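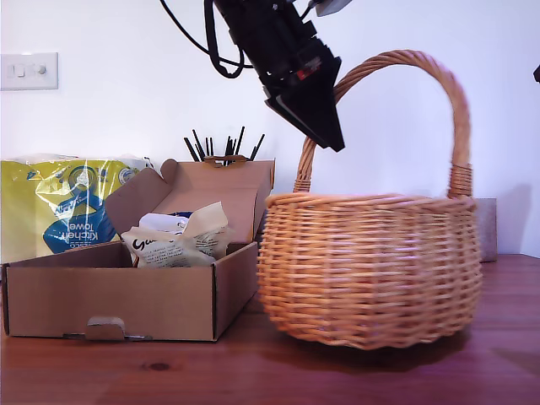 I have been putting off writing up the gripper comparison for most of June, partly because I kept changing my mind about what I was comparing. It started as a question about fingers. By the end it was mostly a question about cameras.

The two sets of fingers I had to hand were the Skedholm wedges and the Curport pads. The Skedholms come to a narrow tip. The Curports are blunter, with a softer face and more area to press with. Both fit the same mount, so changing over takes four screws and a fresh calibration, and the calibration is the slow part.

The task was the same all the way through: move shopping between a cardboard box and a wicker basket, on an ordinary table, with the room left as it normally is. I like the basket as a test object. The handle gets in the way of nearly every sensible approach, the rim is uneven, and if you push on it the whole thing slides. A plastic tub tells you very little by comparison.

I ran 30 transfers with each set, all driven by hand through the Noiphan controller. I wasn't interested in autonomy this time. I wanted to know what the hardware would let a patient person do.

Skedholm wedges

Good at getting in. Bags packed close together are no trouble if there is any gap at all, and you can pinch the crimped top edge of a packet and lift it clear. The trouble comes with anything heavy in a slippery bag. The contact patch is small, so the bag turns on the tips as you lift, and by the time you reach the basket it is facing a different way from the one you planned for. I dropped two that way, both onto the table.

They were also better than I expected on the basket itself. You can get a tip under the rim without much fuss, though you need to go slowly or you start pulling at the weave.

Curport pads

Slower going in, much calmer once they have hold of something. I had no turning at all with the pads. What I did have was a lot of failed approaches, where the fingers landed on top of the thing next to the thing I wanted and simply pushed it further down. My tally says 14 of those. Some of that is my driving, but I was driving the wedges as well.

The other complaint is width. With the pads fully open it is hard to work between the handle and the side of the basket, and I ended up coming in from the end nearly every time.
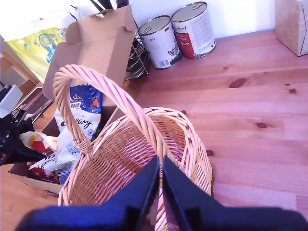

The camera question

Close up, the fingers take up a great deal of the view. You know they will, but it is another matter when you are trying to judge whether a rim is between them or just behind them. I spent Sunday moving the wrist camera back a little at a time and going over the same pick again and again. Too close and you see only fingers. Too far back and the mount starts catching on things.

Bence Medve, who has used these controllers for longer than I have, suggested I stop fiddling with the wrist view and drive from a second angle for the approach, then switch for the last bit. I tried it and he was right, mostly. 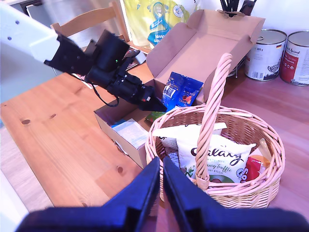
Switching views halfway through a move takes some getting used to -- left and right stop agreeing with your hands for a second -- but my failed approaches with the pads dropped off noticeably once I had the knack. I didn't repeat the full run, so I won't put a number on it.

Firmware 1806 on the Noiphan has a slight lag when you change views, long enough to notice. I have gone back to the previous version for now.

For the moment the wedges are staying on. If I were moving heavier things I would choose the pads and put up with the width. Hostance sell a grippy sleeve which is meant to fit over narrow tips, and I have a pair on order. I'll run the same transfers with those once they arrive, using the second view from the start.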